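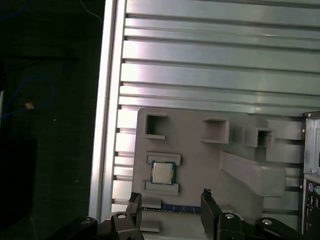 Why do so many things we use every day contain aluminum?

Aluminum is light, it is strong for its weight, it does not rust the way iron does, and it can be melted and used again many times.

Aluminum: From Red Rock to Shiny Metal
A Young Reader's Guide from the Omell Museum of Materials

Aluminum is a metal. It is found in soda cans, kitchen foil, bicycle frames, ladders, window frames and airplanes. It is also one of the most common materials in the rocky outer layer of our planet. Even so, people did not learn how to separate it from other substances until the 1800s. This guide explains where aluminum comes from, how it is shaped, and what happens to it when we have finished with it.

Where does aluminum come from?

Pure aluminum is almost never found lying in the ground. It joins very easily with oxygen and other elements, and so it is nearly always locked up inside rocks. The most important of these rocks is called bauxite (say "BOX-ite"). Bauxite is often reddish brown, and it may look like a lump of dried clay with small round pebbles in it. Much of it is found in warm, rainy parts of the world. Over a very long time, rain washes other materials out of the soil there and leaves the bauxite behind.

Visitors to our Rock Room may handle a piece of bauxite on the low table beside the door. Please wash your hands afterward, as the dust can leave a red mark on clothing.

How is the metal taken out of the rock?

This is done in two main stages.

In the first stage, the bauxite is crushed and mixed with a hot liquid that dissolves the useful part. The unwanted part is filtered away. What remains at the end is a fine white powder called alumina, which looks something like sugar or table salt. Alumina is made of aluminum and oxygen joined together.

In the second stage, the alumina is dissolved in a bath of very hot melted minerals, and a powerful electric current is passed through it. The electricity pulls the aluminum and the oxygen apart. Melted aluminum sinks to the bottom of the bath, where it can be collected. A factory that does this work is called a smelter. Smelters use a great deal of electricity, and many of them have been built near rivers and dams where electric power can be made from moving water.

Why was aluminum once so expensive?

Before the electric method was discovered in 1886, it was very hard to make even a small amount of aluminum. For a time it was treated as a precious metal, like silver. When the Washington Monument was completed in 1884, a small pyramid of aluminum was placed at its very top. People came to look at it before it was put in place, as many of them had never seen the metal before. Within a few years of the new discovery, the price had fallen so far that aluminum could be used for pots and pans.

How is aluminum shaped?

Aluminum can be shaped in several ways, and each one suits a different kind of object.

Rolling. A thick slab is pressed between heavy rollers again and again until it becomes a sheet. Kitchen foil is aluminum that has been rolled until it is thinner than a sheet of writing paper.

Casting. Melted metal is poured into a mold and left to cool. Parts of car engines are often made in this way.

Extrusion. This is a long word for a simple idea. Think of squeezing toothpaste from a tube. The toothpaste comes out round, for the reason that the opening is round. If the opening were shaped like a star, the toothpaste would come out in the shape of a star. In extrusion, a block of aluminum is heated until it is soft, but not melted, and is then pushed through an opening cut in a piece of hard steel. The steel piece is called a die. The metal comes out as a long bar with the same shape from one end to the other. Window frames, tent poles and rails with grooves along their sides can all be made like this.

Our educator Saranya Joseph demonstrates extrusion with modeling clay in the Flondard Workshop. Children are given a choice of dies and may take their finished bar home. Each session has 16 places.

Does aluminum rust?

Rust is the flaky, orange-brown material that forms on iron and steel. Only iron and metals containing iron can rust. Aluminum does react with oxygen in the air, but the result is quite different. A very thin, hard layer forms on its surface almost at once. This layer sticks tightly to the metal and protects what is underneath. If the surface is scratched, a new layer forms over the scratch.

Salt water can still damage aluminum over time, and so the aluminum parts of boats are often given extra protection.

What is an alloy?

Pure aluminum is rather soft. To make it stronger, small amounts of other elements are usually mixed in while it is melted. A mixture of this kind is called an alloy. Copper, magnesium, silicon and zinc are often used. The body of a soda can and its lid are made from different alloys — the lid must be stiff enough to hold its shape when the tab is pulled.

What happens to old aluminum?

Aluminum can be recycled. Used cans are collected, sorted, shredded and melted, and the melted metal is made into new sheets. Recycling aluminum takes only a small part of the energy needed to make it from bauxite, chiefly because the electric stage at the smelter is no longer required.

In September, pupils at Stirkum Elementary School collected 3,962 cans for our recycling display. Raghavendra Pai and his class sorted them by hand and built part of the arch that now stands in the entrance hall.

Try it at home: magnet or no magnet?

You will need a magnet from the refrigerator, an empty soda can, an empty soup can and a piece of kitchen foil. Ask an adult to check that the cans have no sharp edges.

Hold the magnet against each object in turn. In most cases it will stick to the soup can, which is usually made of steel, and will not stick to the foil. Soda cans in the United States are nearly always aluminum, and the magnet should slide off. Recycling centers use large magnets in much the same way to separate steel from aluminum.

Words to remember

Alloy — a metal mixed with small amounts of other elements
Alumina — the white powder made from bauxite
Bauxite — the rock from which most aluminum is made
Die — a piece of hard steel with a shaped opening
Smelter — a factory where metal is taken out of its ore

Text by Malachy Hanrahan. Reviewed by Szabolcs Erdős, Department of Metals. Teachers may request printed copies from the Education Office.
Last revised 29 December 2018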